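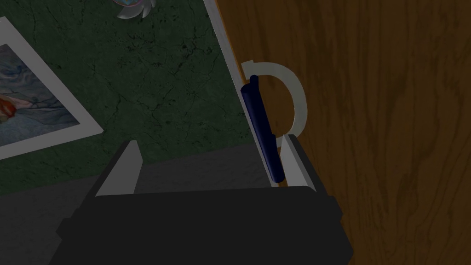 Tenusach, 2023-12-15

Ticket 3208, sim cell, wrist view. Picking this one up from Yao-tsung Siu, who's off until January. His note just says "gripper goes weird near the mug," so I started there, with the pen and the mug handle both right up by the fingers.

I ran the Lostum pick script from the top and it stopped at step 472 with a finger width error. Ran it again, same step! So at least it's repeatable — I can work with that. I moved the arm over a bare bit of the green top and sent a plain open command, no target at all.
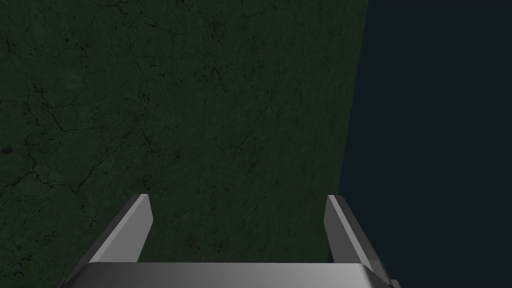

Wrist view, fingers open, nothing held.

The open command itself was fine, so I went digging in the config (my least favorite part of the job). Somebody had set the timeout to 526 and the Romau driver wants 3000. I changed it, reloaded the cell and cleared the old error.

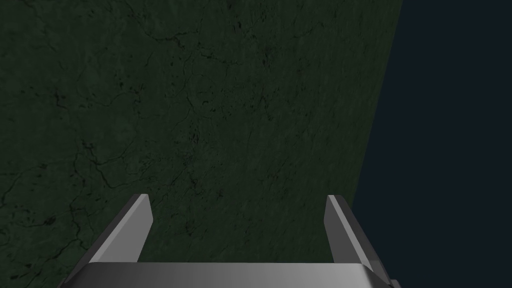
Wrist offset was next on my list, and I really didn't want to redo it if I didn't have to. The saved numbers match the Fang setup sheet line for line, so I left them alone. For a quick eyeball check I like having the table edge in view, and with the right fingertip overlapping the green close to that diagonal edge I've got an easy spot to compare against next time. Full pick script is queued again with the new timeout. Leaving the ticket open until I've read the log.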